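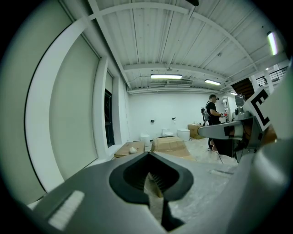 I have now eaten at Laleteo three times, which is twice more than I planned. It sits on the corner past the Brarau bus depot, in what used to be a tire shop, and the parking is still laid out for people with flat tires.

The first visit was for lunch. The menu runs to 12 pages and has a photo of every dish except the one I ordered. It was a lamb stew with prunes, and it came in a bowl the size of a birdbath with one small piece of bread, as if the kitchen had been warned about me and bread. I asked for more. More arrived half an hour later with the check.

The stew, though. I thought about it all the way home and most of the following week. Sweet, a bit smoky, lots of black pepper, and the lamb fell apart when I looked at it sternly.

So I went back, for dinner this time, and had the dumplings. Skip the dumplings. They taste like something you'd be given on a ferry. My third visit was stew again, plus the house red, a Jalgate blend that the waiter described as "open." I believe he meant the bottle.

Service is friendly and happens on its own schedule. If you have somewhere to be, go to Haddadin across the street, where the soup is fine and they practically throw it at you.

Laleteo closes for most of August and doesn't take bookings after 7 p.m. Get the table by the back wall, since the one near the door is in the path of everyone's coat. And ask for the bread when you sit down.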